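Since Tuesday I am comparing two grippers on our two-arm bench. Left arm has the Sakach, right arm has the Prakby. Same controller for both, a Voluvgate.

1/ The task is a small cardboard box. Each gripper must do 30 closings at 600 grams of limit. I write down every slip.

2/ First result: Sakach 9 slips, Prakby 8. So I cannot say yet which one is better.

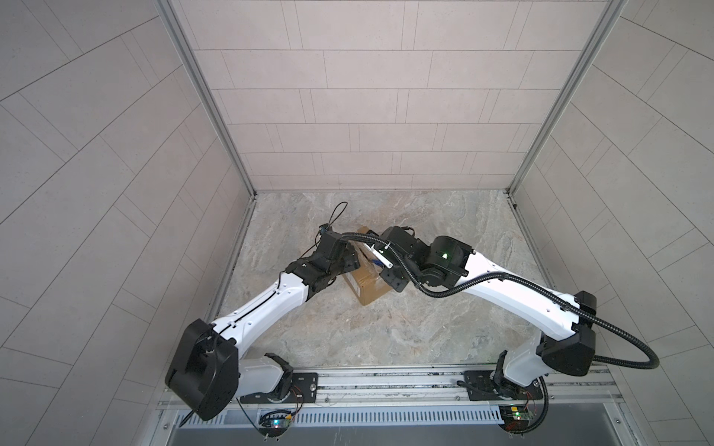
Both arms over the box, wrists close together.

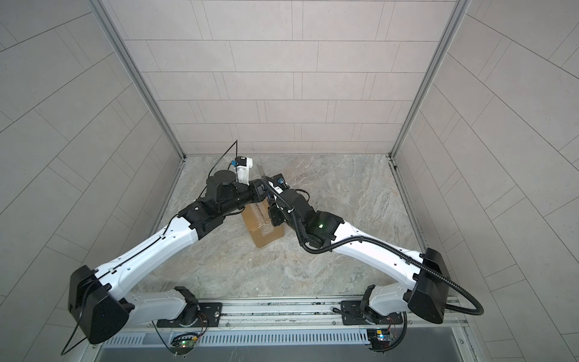 3/ What I like less is the cable on the right arm. The thick conduit is stiff, and I feel it pulls the wrist a little when the elbow is folded. I must repeat the test with more slack.

4/ Somebody asked me about the Skyrme fingers. I ordered one pair, they should come in March. Until then I will try a slower closing speed with both.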